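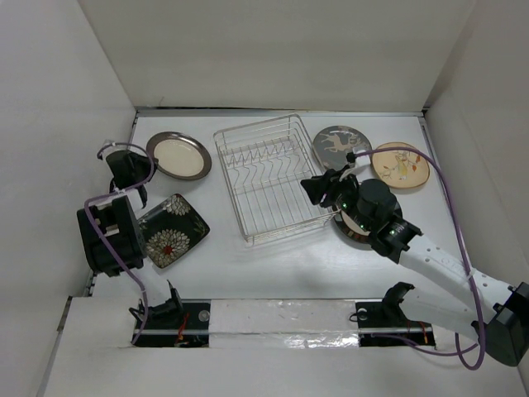 The draining rack is usually bought by its outside dimensions, which tell the buyer whether it will fit beside the sink and very little else. The dimension that matters is the pitch, meaning the distance from one divider to the next along the floor of the rack, and it is seldom printed on the box. A wire rack with zigzag dividers makes the point well enough when it stands empty with mismatched plates around it. A square black plate with white flowers on it and rounded corners does not ask the same thing of a divider as a round one with a deer on it, or a cream one with a bird. The rack has been made for a household that owns one pattern of plate, and such households are rarer than the makers suppose.

My argument is that a domestic rack should be chosen for the worst plate in the cupboard, that wire is still the right material for it, and that the tray sold underneath it should in most kitchens be thrown away.

Take pitch first. A plate stood on edge touches the rack at its lowest point and at one place on its back. Between those two contacts it leans. The angle of the lean is set by the height of the divider and the thickness of the plate against the width of the slot. A thick plate in a narrow slot stands nearly upright and drains fast. A thin plate in a wide slot leans well over, and water collects in the angle between the rim and the well, on the side that faces upwards. Anyone who has taken a plate out of the rack in the morning and had a spoonful of water run down the wrist has met this fault.

Coupe plates, which have no separate rim, suffer less. The traditional rimmed plate suffers most, and the wider the rim the worse it is. A foot ring on the back makes its own trouble: stood on edge, the lower part of the ring holds a small crescent of water which no amount of waiting will shift until it evaporates. I used to blame the rack for this. It is the potter's doing, and a nick filed across the foot ring, as is common on the underside of mugs, would cure it.

Square plates deserve a paragraph to themselves. A round plate has no wrong way up. A square plate stood on its side has a long flat edge along the bottom, and water hangs from that edge in a line of drops that stay where they are. Stood on a corner, the same plate sheds its water to a single point and dries far sooner, but it is taller and wider that way, and in a rack with low dividers it will roll over onto one side as soon as its neighbour is lifted out. Rounded corners make it roll more readily. I have nothing against square plates on the table. In the rack they should go at the end, on a corner, propped against the wire side, and whoever washes up should be told so.

The second matter is diameter. My own dinner plates measure 282 mm across, which was large when they were bought and is ordinary now. The Kerker rack I owned for many years had dividers made with a smaller plate in mind, and the result was top-heaviness. The divider held the lowest part of the plate and the rest swung about. The Tilton that replaced it is 508 mm long and has dividers only slightly taller, but they alternate in direction, so that each plate is held at two heights instead of one. A zigzag does this with no extra wire. It also gives the slot a wide end and a narrow end, and a thin saucer and a heavy dinner plate can each find a place that suits them. I consider the zigzag the best of the common patterns, and I am surprised that the plain row of upright loops outsells it in every shop I go into.

Against that, a zigzag is harder to clean. Scale gathers at each bend and at each weld. The remedy is to put the whole rack in a bowl of warm water and vinegar once a month and leave it alone for an hour. People who will not do this should buy the loops.

On material I can be brief. Wooden racks look handsome and go black at the joints. Moulded plastic racks have broad feet and flat ribs, and every flat rib holds a film of water against the plate. Silicone mats, which roll up and are much praised for it, do not hold a plate upright at all. Round wire touches a round edge at a point, and a point is the smallest contact there is. Plated wire will rust eventually where the plating fails, generally at the weld, and when it does the rack should be replaced and no great fuss made. Stainless wire costs more and lasts longer. In a hard-water district I would pay for it.

The tray is where I part company with most of my correspondents. A tray under the rack catches the water, and having caught it keeps it. The plates then stand over a shallow pool in still air, and the air between them is as damp as air can be. A rack on a sloping, grooved draining board, with a clear gap beneath its floor, will have its plates dry well before the same rack sitting in its tray. If the worktop is flat and must be protected, use a folded towel and change it, or use a tray with a spout that overhangs the sink and a proper fall towards it. A fall of 6 mm from back to front is enough. Most trays have none.

Position makes a difference as well. A rack set slightly askew to the wall, with its long side running front to back, leaves the slots facing across the room, where there is some movement of air. Pushed hard into a corner with the slots facing the tiles, it dries slowly at the back and quickly at the front. I set mine front to back for this reason and I have been told that it looks untidy. It does.

There remains the order of loading. The usual advice is glasses first, then cutlery, then plates, and this is correct for the washing water, which gets dirtier. It is poor advice for the rack, where plates should go in with the largest at the back and one slot left open between any two that are deeply rimmed. The quarrel between the two orders is settled by stacking the washed small things on a cloth and moving them over when the plates are in. It adds a minute. Those who object to the minute may dry up with a tea towel, as my mother did, but a tea towel on its third plate is wetter than the plate.

The last objection is that a dishwasher makes all of this idle. A dishwasher is a draining rack with a pump, and its lower basket has a fixed pitch that suits deep bowls very badly. The owner of one has the same problem behind a door. I would ask the makers of both to print the pitch and the divider height on the label, next to the length and the width. It would cost them a line of type.

Glenys Dunstan

Home | Essays | Kitchen | Laundry | Tools | Archive | Letters

Comments (4)

Periklis Margaritis
I agree on the tray and disagree on wood. A beech rack that is stood on end to dry after use does not go black. Mine has had that treatment since I was a student and the joints are clean. The trouble is that people leave it flat.

mahuika_potter
The notch in the foot ring is easy to cut when the clay is leather-hard and a nuisance afterwards. I have done it on mugs for years and never on plates, I suppose because customers turn a plate over to look at the mark and might think it was chipped. Will try it on the next batch.

Skuruvport
What is the pitch of the Tilton? You say it should be printed on the label and then you do not print it.

Glenys Dunstan
Fair. 32 mm at the wide end of the slot and 19 mm at the narrow, measured between wire centres with a steel rule. The label gives neither.

Contact | Copyright Glenys Dunstan, all rights reserved | Back to top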